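August, late

Not a good day on the simulator. I am writing it down now so I don't smooth it over tomorrow.

I came in before 8 and started the Kouris arm on the tabletop set. The plan was 200 runs with the new objects from the Porlow library, left going by itself while I caught up on the Nandside report. Each run is supposed to end when the arm closes on its target or when the force limit trips. I had the limit at the same value we use on the real arm, and I checked it twice because of what happened in the spring.

When I looked in at lunch, 100 runs were done and every one was logged as a success. That should have pleased me and it didn't. We have never had a clean hundred on anything, not even with plain blocks. I opened the force log and it was a flat line at zero from the first run to the last. The arm had been pushing its fingers into the tabletop on some of the approaches and the limit had never tripped, because it was reading a sensor that wasn't connected to anything.

I stopped the batch and went through the wrist view. The whole view is upside down, with the marbled top running across like a ceiling and the gripper's two gray fingers coming up from below. The silver music player hangs by the table edge with its wheel above its screen, and next to it is the figure with the yellow-handled whisk, or whatever that wire thing is. I had gone past this view all week without stopping on it.

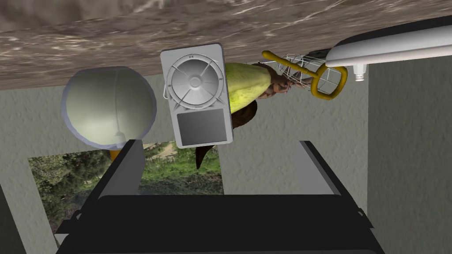 What I found

The camera mount was turned over when we moved to the new Amow scene file. The force sensor hangs off the same mount in the file, and its name changed in the move. The limit check looks for the old name, finds nothing, and returns zero. Zero is under the limit, so it carries on.

On the real arm that would have been a bent finger at the least, and maybe a hand if someone was reaching in. I keep coming back to that.

I changed the check so a missing sensor stops the run. I flipped the mount in the file and ran 4 short tests. The first three stopped where they should. The last one stopped too early, before the fingers were near anything, and I don't know why yet — might be the gravity offset, which would also have been upside down.

All the morning's runs are marked bad. The Nandside report is still half done. I put a note on the real arm to leave it off until the same check has been read through there, and took the key home with me.

Ate late. Soup again. Need to buy bread and call about the car.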